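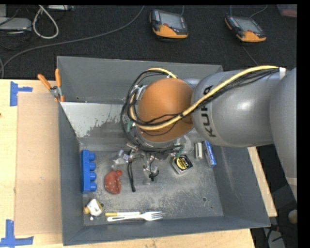
Gray metal bin on the wooden worktable, with clear plastic and other small items inside.

Pilkington Hall Materials Collection
Gallery: Bins, Tables and Work Surfaces

The Materials Collection at Pilkington Hall keeps a working record of the containers and furniture used in its sorting rooms. Most of these objects were bought for daily service and were never meant for display. The pages in this gallery are arranged by type, and this one is given to open metal bins and the tables on which they stand.

Open bins have been part of the sorting rooms since the Durnar Street building was first fitted out. They hold mixed small items, chiefly packaging, until these can be separated and passed to the proper shelf. A deep bin keeps light plastic from sliding off the table, and slanting walls bring the contents toward the middle, where they are easier to reach.

Notes to the picture

The bin. Large, open at the top, with tall walls that slope inward. The right wall carries faint pale scuffs. Scuffs of this kind are left as they are, and bins are not repainted while in service.

The sloping panel. A lighter metal panel lies below the back wall, in the upper left of the interior. Its pale surface gives way to a ragged gray patch toward the center. Wear of this sort is entered in the condition register each February.

The contents. A round, clear plastic item lies toward the right, with a slim green piece in front of it. A crumpled, translucent whitish item is at the left. Clear and translucent plastics are sorted separately from colored pieces - a rule carried over from the former Bendo depot.

The table. Light wood, set on the side of the room with the black carpet. Tables in the sorting rooms are wiped down at the close of each session and are not to be used for writing or for meals.

Access and copies

The sorting rooms are open to registered readers by appointment, in groups of no more than 7. Requests to see a particular bin or table should give the shelf reference, which for this page is Kosa 31. Printed copies of the gallery notes are held at the front desk.

Text prepared by Pauline Tapley, Office of Collections. Page last reviewed 21 Oct 2024.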